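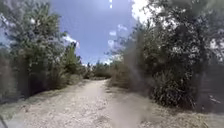 Words: Elli Lappalainen
Filed under: Machines & Makers

The track out to Octavio Ibarra's shed is pale and sandy, with bush thick on both sides, and I drove it with the windows up and my teeth rattling. I'd been warned about the stones. I hadn't been warned that I'd be driving it again the same afternoon, looking for a hose fitting, but we'll get to that.

Octavio looks after a track robot. It's a squat four-wheeled thing called the Podlow, and its whole life is trundling up and down paths like this one, nipping back whatever has grown out over them and keeping a record of where the ruts are getting deep. Bernska, the outfit that owns it, has it booked on tracks all over the district. My job for the day was to watch him get it ready to go out again, and (his idea, very much not mine) to do some of the spanner work myself.

I'd pictured laptops. There is one laptop, and it lives under a tea towel to keep the dust out. Mostly there's a hoist, a bench and a smell of chain oil, plus a radio stuck on the cricket!

"Wheels first," Octavio told me. "Always wheels. If it can't drive straight I don't care what the rest of it thinks."

So off came the wheels. Sand gets past the seals on the hubs and turns the grease into something like wet biscuit, and you have to scoop all that out with your finger before the new grease goes in. The Podlow does this to itself every 60 hours of running, near enough to clockwork that he's stopped checking the meter and just listens for the squeak. I did two hubs. He did the other two in the time it took me to find where I'd put my first circlip down. (It was on my sleeve.)

Then the cutter bar, which I was rather looking forward to. You'd think the blades would be the fussy part, but they come off with a pair of bolts each and he sharpens them on an old bench grinder, same as you would for a mower. What takes the time is the arm behind them. It has a spring in it that lets the bar fold back when it meets a trunk, and if the spring's too stiff the robot shoves at the tree until it trips its own cut-out and sits there beeping. Too soft and the bar flaps about in long grass and cuts nothing at all. Octavio sets it by pulling on the bar with a luggage scale, the kind you buy at the airport. I asked whether Rivadeneira, who make the arm, supply a proper tool for it. They do. He lent it to someone.

After lunch we got to the eyes. The robot finds its way with a pair of cameras and a spinning laser sensor, and the trouble with the bush is the light. Picture a track where the open middle is glaring and the undersides of the trees are nearly black. The cameras want to set themselves for one or the other, and when they choose wrong, a shadow across the path looks a lot like a hole in it. The early version used to stop dead for shadows. Octavio once walked in on a Sunday to rescue one that had parked itself in front of the shade of a gum tree and refused to budge.

These days he cleans the lenses with a soft brush, never a rag, then runs the laser against a board on the shed wall with distances pencilled up it. The board has 733 written across the top in thick marker. That's the height in millimetres of the sensor off the ground once the tyres are pumped properly, and if it's wrong, every rut in the record comes out wrong too. Ours was low. We pumped the back left, measured again, and he grunted, so I took that as a pass.

Which brings me to the hose fitting. The lens washer has a little brass elbow from Prollow, smaller than a peanut, and when we filled the tank it wasn't there. We searched the shed floor, then the trailer, and then I got sent back along the track at walking pace with my head out the window. Brass on beige sand is no fun at all, let me tell you. I came back with a sunburnt ear and no elbow. Octavio had already put a new one on from a jar of spares and was making tea.

He ran the Podlow out of the shed a bit after four. It rolled to the start of the path, thought about it for a moment, and set off between the trees, ticking away to itself. No squeak. Octavio stood and listened until he couldn't hear it any more, then went back in to look for the lid of the grease tin.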